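Ameo Grasp Planner
Research add-on for wrist-camera manipulation
Arkbridge Robotics

Overview
Ameo is a software module that chooses grasps for thin, flexible and loosely coiled items in mixed clutter. It takes color images from a camera at the gripper and a second fixed view of the arm. No depth sensor is needed.

The method was developed by Berkay Ateş and Tavion Abernathy. Most planners score a grasp once, from a distance, and then commit to it. Ameo scores it again during the approach, up to 7 times, and can turn the gripper or back off if the score drops.
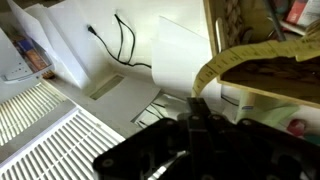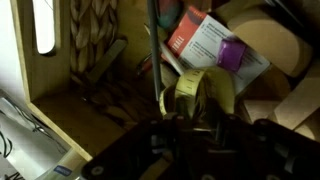
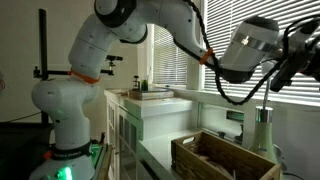
Tape measure among other items, wrist view (first and second). Franka Emika arm at the same workspace, fixed view (third).

Test results
In the Vuvolov clutter test, Ameo completed 80 percent of grasps on flexible items. The single-score version, run on the same layouts, completed 23 percent fewer. Most remaining failures were on clear packaging and on cords lying under another object. Rigid items showed little difference between the two versions.

What you need
Two color cameras, one at the wrist
A parallel gripper with position feedback
Tran control library, version 2 or later
A workstation with a supported graphics card

Included
Planner module, trained weights, calibration scripts and the test layouts as printable sheets. Training code is supplied under the research license only.

Ordering
Licenses are issued per lab. Requests received by 2 p.m. are answered the same working day. Existing users can get the April update from their download page.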